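Home | Forums | Arms and Grippers | Teaching by Demo | Log in

Holding a lid open, hand guiding vs remote?
1,097 views, 6 replies

kchisholm
Trying to get a clean set of demos where the arm opens a small trash can and keeps the lid up while a person does desk stuff next to it. Writing, mostly. 46 takes so far by hand guiding and I hate most of them. You can see my push in every single one, the wrist wobbles right when the lid starts to tilt. Anybody do this over remote insted?

pirkel_yufang
Remote, yes. Leader arm on another table, slow hands. Wobble goes away, but you lose the feel of the hinge. First day I kept lifting the whole can. 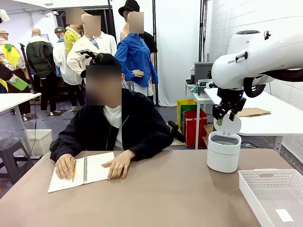

Also drop your gripper force before anything else. Small lid like that, doesn't need much. And approach from high up, straight down onto the edge, not sideways.

ilir_p
Disagree on remote for this one. It's a hinge. Hinge wants an arc, your hand finds the arc for free if the arm is in a soft mode. With a leader arm you're guessing from a bad angle and the policy learns your guessing. 30 good hand guided takes beat 99 meh remote ones imo.

pirkel_yufang
30 is optimistic. And how do you hand guide with somebody sitting right there? You're leaning over them the whole take, your arms are in all the video.

ilir_p
Guide it once w/ nobody in the chair, replay with the person seated, record the replay. Done.

citlali_i
replay is fine till the can moves an inch. then it grabs air. ask me how my April went

kchisholm
ok so trying both. Hand guide to get the arc, then remote for the takes with the person at the table. Force is already down a notch, will go lower. Does the hold part need to be its own segment or leave it in one long demo?

citlali_i
own segment. long holds in one demo and ours just learned to sit there

Reply | Share (3) | Back to Teaching by Demo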